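Kavar wipe-clean tablecloth, 2 months in

Bought this for the kitchen table after the old cotton one finally gave up. Kavar, the medium size, ordered straight from the Wuisan shop on 9th January. Came folded in a flat packet, creases like a road map. They say leave it overnight. Took mine most of a week, and one fold by the window is still there if you look for it.

Cleaning first, as thats why anyone buys these. Coffee, fine. Tomato sauce, fine if you get to it before bed. Turmeric – no. Faint yellow patch, still with me. Dish soap took the edge off, baking soda did nothing at all. 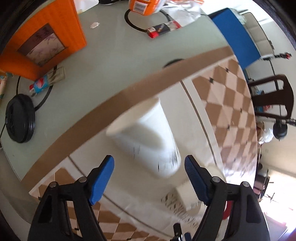 White cup, brown diamond checks.

Grip is better than the Vokora I had before. That one slid every time somebody leaned on it. This stays put, even with kids doing homework and shoving books around. Edges are just cut, no hem. Looks a bit cheap close up but nothing to fray, so ok.

Heat – be careful. Label says no hot pans and they mean it. My sister-in-law Suryani put a casserole down on hers, now theres a shiny ring. Use a trivet.

Smell: plasticky for three days, then gone. I hung it over the shower rail with the window open and that helped I think.

Cutting it down is easy. Regular kitchen scissors, pencil line on the back, slow around the corners. I took off a strip from one end and used it to line the drawer under the toaster. Fits great.

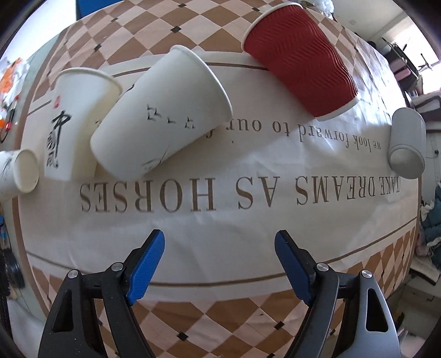 Can it go in the washing machine?
Wipe it down by hand only, the backing comes away in the wash.

Price was 22 dollars plus shipping. Komlow has a thicker one for more, havent tried it. Would buy the Kavar again, darker color next time because of the turmeric. Four stars.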